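Work and Automation, Handout 4: When the Folding Goes to a Machine
Notes by Kanchan Grewal, revised 2020-07-20

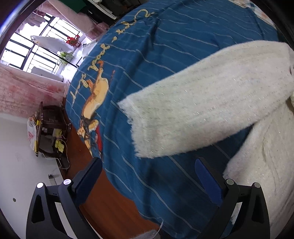
Fig. 1. Off-white knit sweater on a striped blue sheet, gripper jaws open.

Welcome back, everyone, and thank you for the lively talk last time - I went home with three pages of your remarks and have tried to work most of them in. Today we stay with clothes and bedding, and with the people who sort and fold them for a living.

Our case is the Prirdale laundry, which handles 3000 pieces on a full day and employs 193 people, many of them on the folding tables. Flat sheets went over to machines there years ago. Knitwear stayed with the hands. A sweater with a wide sleeve and a shaggy cuff, like the one in Fig. 1, has no fixed shape, and a gripper has to find a good place to take hold of it each time. An experienced folder does this while chatting about her weekend, which is partly why the skill was never written down or paid for properly!

Deepak Ahuja, who ran the tables at Prirdale when the Vindora line came in, told me that the folders' day changed well before anyone's job title did. They spent less time folding and more time teaching, checking and clearing jams. Some liked it very much. Others missed the old rhythm, and the company between the tables (the new stations stand farther apart, a small thing on a floor plan and a large one by mid-afternoon).

Please keep these questions by you as you read the Parry chapter:

Who gets asked before a task is handed over, and how early?
If a worker's movements are used to train a machine, should her pay reflect it?
What happens to a new hire who never learns the task by hand?

For next time, write a page on one job you have done yourself and the part of it you would least like to give away. Bring it on paper if you can, as we will be swapping.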